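Home Food House & Garden People Back Issues Subscribe

The Table After the Guests Go Home

By Nayara Sampaio 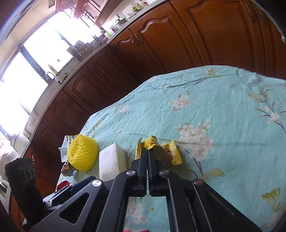 Gold foil and a yellow fruit sleeve on the cherry-blossom cloth.

There is an hour, usually late in the afternoon, when Iolanda Paiva's kitchen belongs to the wrappers. The tea has been drunk, the cousins have found their shoes, and what remains on the table is the evidence of a very good time: crinkled foil, a mesh sleeve that came off a piece of fruit, a paper bag with green printing on it, and whatever else got set down in the middle of a story and forgotten.

I have sat at that table since I was small enough to need a cushion, and I can tell you that Iolanda does not hurry the clearing up. She likes to sit with it a while. "If you jump up right away, people think you were waiting for them to leave," she told me in May, smoothing a bit of gold foil flat with her thumbnail (she has always done this, and so did her mother, and I'm afraid so do I).

The cloth she uses for company is a light turquoise one, with pale blossoms and thin dark branches running all over it. She bought it from a Skostden catalog 30 years ago, when she and Natanael Caldeira had just moved into the house on Bittencourt Street and owned 3 chairs between them. The dark wooden cabinets with the arched doors were already there. Natanael wanted to paint them white and was talked out of it, twice, and these days he will tell anyone who asks that keeping them was his idea.

When the clearing does begin, it has an order to it. Foil goes in one pile, because the grandchildren press it into bookmarks and stars. The foam sleeves are kept for the Christmas ornaments, which get packed every January, one glass ball to a sleeve, in a box that Birdie Sorensen from next door swears must hold 700 of them. Paper bags are folded along their old creases and tucked in the drawer by the sink, and they go back out again full of rolls or lemons. Then the cloth is gathered up by its corners, carried to the back step and shaken, crumbs and all, for the sparrows.

Kelly Prado, Iolanda's niece, has tried to bring the same habit to her own apartment in Flirley, with a smaller table and a good deal less drawer space. She says the foil pile is easy and the bags are getting away from her. I told her to give it a few years! Her aunt's drawer didn't fill itself in a weekend, and there's a whole second one now, over by the stove, that Natanael isn't supposed to know about.

Contact us | Advertise | Copyright Drivolero Magazine, all rights reserved | Back to top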